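The Laundry Issue: How I Learned to Fold a Thing That Has No Corners

I own thirty kitchen towels and, until this winter, I had never folded a single one the same way twice. My method was to pull the lot out of the dryer, hug it all the way down the hall and drop it on the bed, where it would sit until somebody wanted to sleep. Then it moved to the chair. You know the chair.

What changed was the apartment. We moved into the top floor of a building on Skindel Street with exactly one linen closet, and that closet is as deep as a paperback is tall. Anything you push into it in a wad comes right back out again when you open the door. So I went looking for a better way, and I've now spent more time thinking about cloth than I'd ever admit at a party (though here I am telling a whole magazine).

I started with the basket. I used to have one of those tall ones with a lid, and the trouble with a tall basket is that it's a well! You reach in up to the shoulder and come up with a sock. Low and open is so much better, because you can see what's coming, and you can choose. 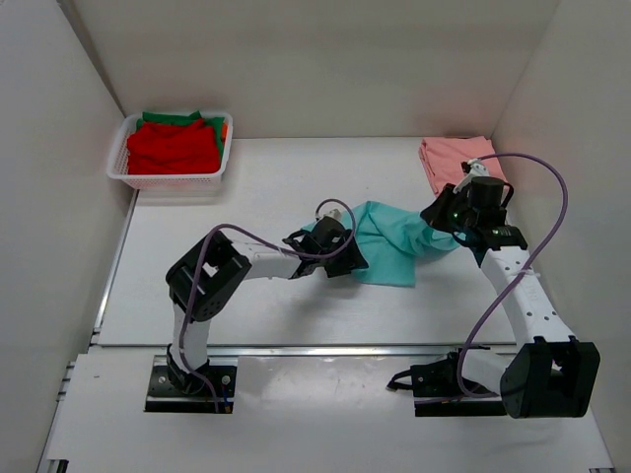 Choosing matters more than I ever gave it credit for. For years I just grabbed whatever was on top, which meant a pillowcase, then a washcloth, then a shirt, and a different fold in my head for each one. Now I take pieces by color and kind, and I make myself finish one before the next leaves the basket. One cloth out on the table, the rest waiting their turn, like the red one heaped up there with the green poking out behind it. And the finished work goes well away from the unfinished. I put mine in the far corner, the way the salmon-pink stack sits clear across from the basket, so that I'm not forever knocking a good square pile over with my elbow. It sounds fussy. It has saved me so much refolding.

Then there's the table itself. I tried the bed (too soft, everything sinks), the couch (please) and the top of the washer, which at our place is the size of a tea tray. A hard, flat surface at hip height is what you want. Mine is a secondhand Stenovden desk that I wiped down and shoved under the window, and I'd like to be buried with it. Pale is good, too — you spot the stray thread, the stain that didn't come out, the edge that's wandered off on its own.

The actual folding, once you're set up, comes down to finding an edge. With a towel that's easy. With anything stretchy, or thin, or cut on a curve, you can turn it around and around and never get the feeling that you've arrived at the beginning. My trick is to go looking with my fingertips for the stitching. A hem is thicker than the rest and it tells you where the maker thought the thing stopped. Find two spots on it, lift, give the cloth a little shake and lay it down away from you, and a good half of the wrinkles will sort themselves out on the way.

The other half you smooth by hand, from the middle outward. I was doing it from the outside in for ages! All that does is chase the puckers into the center, where they sit in a sulky little ridge, and then you fold right over them and they're in there for good.
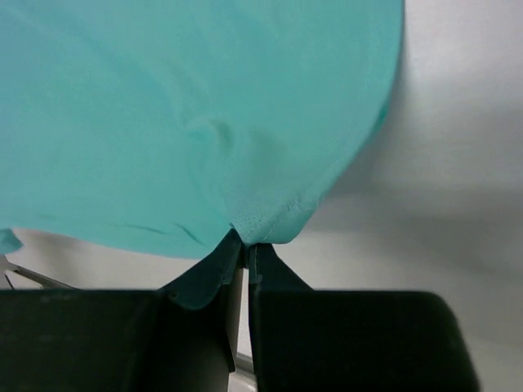 Bremitetti disagrees with nearly all of this, or at least the woman behind the counter at the Bremitetti linen shop does. When I went on about edges she told me, very kindly, that I was making hard work of it. Her view is that a curved hem should be ignored completely: lay the piece down, tuck the round part in until you've made yourself a straight side, and only then begin. "You don't follow the cloth," she said, "you give it a shape and it stays there." She's folded for that shop window for years, and her stacks look like they were cut with a knife.

So I went home and tried it on the fitted sheet, which I'd been saving for last (by which I mean avoiding). Tuck the curve, make the line, fold in thirds, fold again. It took me two tries and some language. But the closet door shut, and the sheet was still in there the next morning.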